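**Shared rooms: bins, floors and desk surfaces**

The March round of the small rooms is finished. Krešimir Popescu did the wet areas and Ljubica Yordanov did the furniture. The notes below replace the sheet taped inside the supply cupboard, which was written when the rooms still had carpet and can go in the recycling.

## Laundry room

The parquet is the weak point. A wood floor under a front-loading washer needs more attention than tile, mostly at the joints between the boards. Please use a damp mop, well wrung, and finish with a dry cloth. The steam mop stays in the tiled hallway. Dilution for the floor soap is 33 mL to a full bucket. More soap than that leaves a film, and the film holds grit.

After the last load of the day, leave the washer door ajar and wipe the fold of the rubber seal. The detergent drawer comes out if you press the tab at the back. Rinse it under the tap in the hallway sink, since the laundry has none.

The mint-green bin takes dryer lint, empty softener sachets and used cloths that are past washing. It does not take bottles. Liners are the Brudex small size, in rolls of 100, second shelf of the supply cupboard. Fold the liner down over the rim by a hand's width so it doesn't slip when something heavier is dropped in. 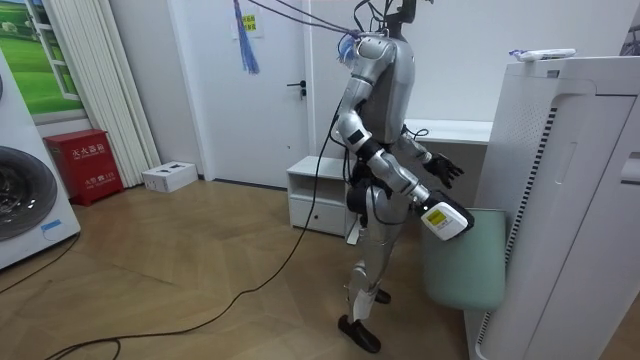 ## Desk room

Ljubica's list for the white desk is short. The top has faint grey streaks and a group of small dark smudges near the middle. Streaks of that colour on a white top are usually rubbed-off material from something dragged across it, and they sit on the surface. The order of treatment is:

1. Dry microfibre cloth, to lift loose dust.
2. Warm water with one drop of dish soap, wrung cloth, straight strokes.
3. Melamine sponge, dampened, light pressure, only on the marks that remain.
4. Clean water, then dry.

Do not start at step 3. The sponge is a fine abrasive and will dull a smooth finish if it is used across the whole top every week. Velimir Zupan tested it on an offcut from the Ronmont order and the dull patch showed after 200 strokes.

Solvents are out. That includes the citrus label remover, which softened the edging on the old reception counter and cost us 255 dollars to put right.

Small containers go back on the shelf at the end of the day, lids on. The one with the red lid was still out on the desk. Anything left on the top gets moved for wiping and may not return to the same spot.

The low cabinet beside the desk has scuffs on its flat top. These are cosmetic. Wipe it with the same soap solution, and do the inside of the open compartment while you are down there, as dust settles at the back of the shelf space.

Loose cable on the floor should be lifted before mopping. The white one under the desk lies in loops on the boards, and a mop head will catch in it. Kalliopi Todorova has ordered hook-and-loop ties from Nikolovski. Two per cable is enough: one at the coil and one near the desk leg. Wipe the foot bars by hand, as the mop does not reach the line where the metal meets the floor.
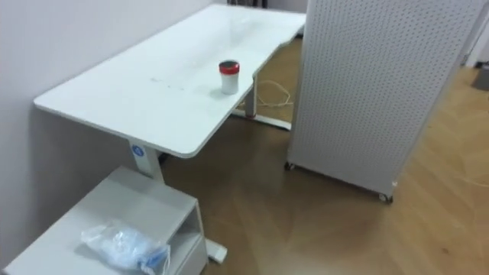
**Can I use the glass spray on the white desk if the soap is finished?**

Use plain warm water and wait for the refill. The glass spray contains alcohol, and we have not tested it on that top or its rim. Soap refills are kept with the liners, and Dušan Popescu has the key before 9 a.m.

## Supplies

Floor soap: two bottles left, next order goes to Drorkgate with the paper towels. Melamine sponges: one box, opened. Microfibre cloths are colour-sorted again, blue for desks and grey for floors. Wash them without softener, which clogs the fibres, and hang them to dry. Mop heads were replaced and the old ones kept for the garage.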